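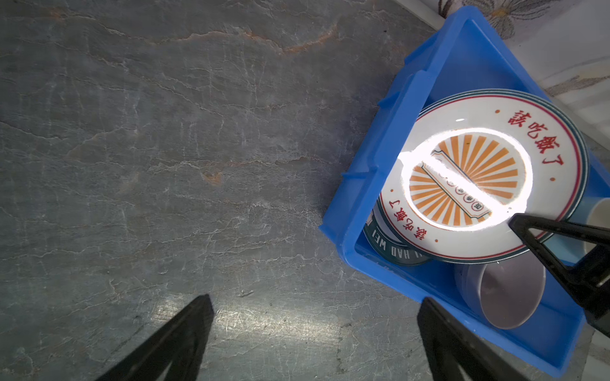 Kagiso Pretorius
Lead author, hardware evaluation, Clelstead Manipulation Group

Figure 3. Wrist camera view during the crate task. A black finger touches the lower right rim of a white plate lying tilted over a dark green one, with cups on their sides in the same blue crate. Overhead light washes out much of the printed design.

4. Evaluating the Rullodell kit on mixed tableware

4.1 What comes in the kit

Rullodell is a two-arm tabletop kit sold by Trudon to labs and small kitchens that want to try handling dishes without building their own end effectors. The version we tested came with the arms, tapered fingers, wrist cameras, a clamp-on power supply, and the Ho software package, which handles calibration, recording, and playback. We had been using grippers made in house for a long time, and our expectations for a boxed kit were modest. We were pleasantly wrong about a good deal of it, and most of this section is about why.

Assembly took one afternoon. The fingers attach with two screws each, the camera bracket is keyed so it only goes on one way, and the cable runs inside the forearm for most of its length. Small things, but anyone who has lost a morning to a camera that shifted a few degrees during a long run will understand why the keyed bracket made us so happy. We removed and refitted it many times between February and the end of testing, and the Ho calibration check passed every time without a full redo.

4.2 Task and objects

The crate task is simple to state. Plates and cups lie in a plastic crate on a stone countertop, and the arms have to move them out and set them down upright. No attempt is made to arrange the items neatly beforehand. They lean on the crate walls, overlap, and hide one another, much as dishes do in any busy kitchen.

Our set has 39 pieces of tableware in different sizes, colors, and rim shapes. We picked many of them because they were awkward. Printed plates are a favorite of ours. The white plate in Figure 3 has a dark teal-green outer rim, a thin red line inside it, red Chinese characters (該吃飯了) printed twice along the border, and an orange sunburst in the middle. To a vision system that looks for edges, a plate like this offers plenty of circles and lines that have nothing to do with where the ceramic ends. The plate under it shows only part of its rim, with the capitals "HAD WEI" in white before the rest of the lettering disappears beneath the upper plate.

The countertop adds its own trouble. It is gray, polished, and full of pale veins, with a band of rusty orange running across it. We chose to keep it. A plain black mat would have given cleaner images, and an earlier pilot on such a mat gave success rates we did not believe for a moment.

4.3 Data collection

Operators recorded 1,559 episodes with the kit's handheld leader arms. Each episode begins with a loaded crate and ends when the operator presses the foot switch. Sizwe Joubert ran the recording sessions and wrote the short operator guide we now hand to every newcomer. It fits on a single page, which says a lot about how friendly the interface is.

We kept failed attempts in the data and labeled them. The Ho package makes this easy: one key marks an episode as failed, another lets the operator point to the moment when things went wrong. We would love to see this in more tools. In our old pipeline the same job meant going back through video later with a spreadsheet open, and we all put it off.

4.4 Contact at the rim

Most of the interesting behavior happens at the rim of a plate. A tilted plate gives the fingers one good place to start, and the first touch decides a lot about what follows. If the tip presses too far inward, it slides along the glaze. If it comes in too low, it runs into the crate or the next piece of crockery. In Figure 3 the angled tip of a finger rests against the lower right rim, and the upper plate covers much of the one below, so a grasp planner has to reason about both.

The tapered shape of the Rullodell finger works really well here. It is thin enough at the tip to reach between a rim and a crate wall, and it widens quickly, so it feels stiff once a plate is held. Our own fingers were thicker at the tip, and we had been making up for that with extra motion, nudging a plate sideways to open a gap before closing on it. With the kit, operators stopped doing this after their first few episodes without being told to.

Cups are a different story. A cup on its side can roll when touched, and the fingers, so good on rims, have little surface to spread the load on a curved wall. Operators learned to reach for the lip. The trained policy picked up the same habit, but less reliably when the opening faced away from the camera. Trudon offers a padded fingertip as an add-on, and we have one on order.

4.5 Glare

Glazed ceramic under ceiling lights is hard on any camera, and the wrist cameras in this kit are no exception. In Figure 3 the reflection forms a bright oval ring and a diagonal streak over the center of the plate. We tried lowering the exposure through the Ho settings panel. That recovered some of the printed detail but made the dark plates harder to separate from their own shadows, so we went back to the default.

A better answer was to train with the glare left in and to vary the room lighting between sessions. Some 70 episodes were recorded with the overhead lights off and a desk lamp on one side. Adding this small batch reduced the number of times the policy closed its fingers on a reflection, a mistake that had been common in our first training run and was, we admit, quite entertaining to watch.

4.6 Wear and daily use

The fingers held up well. The black coating has worn a little at the tips, and we replaced one bracket screw after stripping it ourselves. The weak point is the foot switch, whose cable is too short for a standing operator at a full-height counter. We spliced in an extension.

We would gladly buy the kit again for this kind of work. Labs that mainly handle cups, bottles, or other round items may want to wait for results with the padded tips, which we plan to report using the same crate, the same tableware, and the same countertop.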